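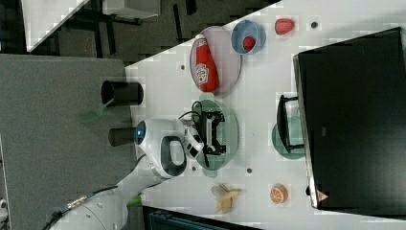 Vol. 3, p. 77

PLAY FOOD

Play food is the name for toy versions of things people eat, together with the small plates, bowls, cups and pans that go with them. It is one of the most widely loved kinds of pretend-play toy, and one of the easiest to start with: a single strawberry and a bowl to put it in are enough for a game. Sets are found in homes, preschools, waiting rooms and libraries, and they turn up more and more in places where adults do the arranging, such as language classes and table-setting lessons.

Kinds of pieces

Fruit is the heart of almost every set. Strawberries, bananas and oranges are favorites, since their shapes and colors can be told apart at a glance from clear across a room. Many makers offer the same fruit in more than one state. A banana may be whole or peeled, or it may be only the peel, with its strips spread out like a star (a wonderful piece, and often the first one to be fought over). An orange may be whole or halved, and the halved kind gives the maker a chance to show off the segments and the pale ring of the rind.

Packaged foods form a second group. Squeeze bottles, milk cartons, cans and jars let a game move from the orchard to the store shelf. Some families skip the toy version and use a rinsed-out bottle from the real kitchen, label and all. Red sauce bottles are especially popular, and they look splendid lying across a pale plate.

Dishes

Plates and bowls for play food tend to be plain and round, in one solid color each. Green, pale pink and light blue are all common. Solid colors make sorting games possible: the strawberry goes in the blue bowl, the bottle goes on the pink plate, and the orange waits on the table until someone calls for it. Patterned dishes are charming too, but small fruit can get lost against them.

Materials

Older pieces were carved from wood, pressed from papier-mâché or sewn from felt. Molded plastic came later and allowed much finer detail, down to the seeds on a berry. Felt and knitted food never went away and has a lively following among people who make their own. Patterns for a knitted orange half are traded with real passion!

Collections

The Alhassan Collection in Urnley holds 2,268 pieces, among them 35 banana peels, no two alike. It is open to visitors from April onward, and a low table by the door is set out for handling. The smaller display at Peditness keeps to dishes and bottles, and is worth the trip for its drawers of tiny bowls. Brellmont, a maker of plain-colored toy dishes, lends pieces to both.

Care

Plastic pieces can be washed in warm soapy water and dried on a towel. Hollow fruit should be squeezed out and left with any opening facing down. Felt is best brushed, then spot-cleaned with a damp cloth. Sets last longest when the fruit is stored apart from the dishes, which can rub color off softer pieces.

See also: Toy kitchens; Tea sets, miniature; Wax fruit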